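Workshop Tips: Laundry, Grippers and Other Things That Pinch
Filed under: Things we got wrong first
Sep 25, 2023

Cloth is the worst thing you can hand to a gripper. A tin of beans stays where you left it and has the decency to be the same shape all day. A tea towel has opinions. At Drekwood we spent most of May teaching a folding routine from hand-held grippers, and in that time we lost one towel, two fingertip pads and a fair bit of dignity. What follows is what I wish had been pinned up by the door when I started.

The fault that caused all the bother was a dull one. A jaw closed on a fold of cloth, a bit of the fold went further in than it should, and the next time the jaw opened it didn't open all the way. The log said open. The jaw said otherwise. We carried on for 21 more goes before anyone compared the two.

Take the cloth from the top of the heap

Most of our snags began at the bottom of the basket. If you push the tips down until they meet plastic, you can hook a slot in the side as easily as a hem, and then you lift the basket as well. Go in shallow, pinch a ridge of cloth, lift a hand's width and stop. If the basket comes too, put it down and say nothing.

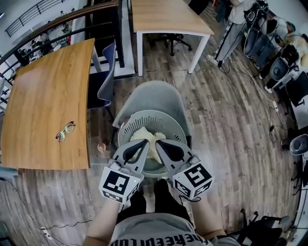
Both grippers in the basket, tips in the cloth.

A basket on a chair is at a kind height for your back and an unkind one for everything else. Office chairs swivel, and they roll. Ours set off across the floor during a two-handed pull, taking a good recording with it. Wedge the base, or use a stool with honest legs.

Clear the jaw before you clear the error

When a grip faults, the temptation is to press reset and see what happens. What happens is that the jaw moves while your finger is in it. Our order of doing things now goes like this:

Power off at the gripper, and wait for the light to go out.
Open the jaw by hand, slowly. If it won't go, don't lean on it.
Draw the cloth out the way it went in. Pulling it through to the other side feels quicker and shreds the hem.
Look into the gap with a torch for threads.
Power on with your hands in your pockets.

Sebastian Sârbu added the pockets line after watching me, and it has stayed in despite my appeals.

Lint is a slow fault

A new cotton towel sheds like a spaniel. The fluff gathers behind the pads, packs down, and after a while you have a little felt cushion exactly where the finger is supposed to travel. We clean at every 100 grips, with a dry paintbrush and a strip of sticky tape. Compressed air looks more professional and blows the lot further in – I have done it, and I have paid for the new bearing. Wash new cloths twice before you use them, with no fabric softener, which leaves a film that makes rubber useless.

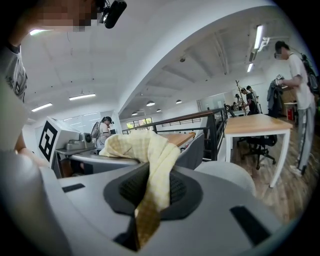 Rubber pads want looking at as well as brushing. Run a thumbnail across the grid (power off, see above). If the ridges have gone shiny, the pad will let cloth slide, somebody will turn up the grip force to make up for it, and you are back to jammed folds by teatime. The Plondutance notes we worked from said to change pads at 3,000 grips. With towelling ours were finished by 2,000, so that is the number written on the cupboard door. Write the date you fitted them on a bit of masking tape and stick it somewhere it won't rub off. Ours was stuck on the pad, the first time.

Mind the cables, and mind your sleeves

Anything loose near a closing jaw is cloth as far as the jaw is concerned. That covers cuffs, lanyards, drawstrings and the end of a scarf. Short sleeves are best. Long hair goes up. Cables want to be run along the wall and taped flat, particularly if people will be walking backwards with their minds on something else, as they always are when folding a sheet.

Keep your specs off the corner of the desk too. Elbows stick out further than you think when both hands are full. The repair to mine cost more than the towel.

Keep the bad ones

Our first instinct was to delete every recording with a jam in it. Leinonen, our trial folding arm, was then shown nothing but tidy grips and had no idea what a stuck jaw looked like, so when it got one it tugged. And tugged. We have a towel called Endura that survived this, and it hangs by the kettle with a hole you could put a mug through. Label the failures, store them in their own folder and note what the cloth was. Towelling, checked cotton and old pillowcase all go wrong differently.

Next time: fitted sheets, if I can find anyone willing.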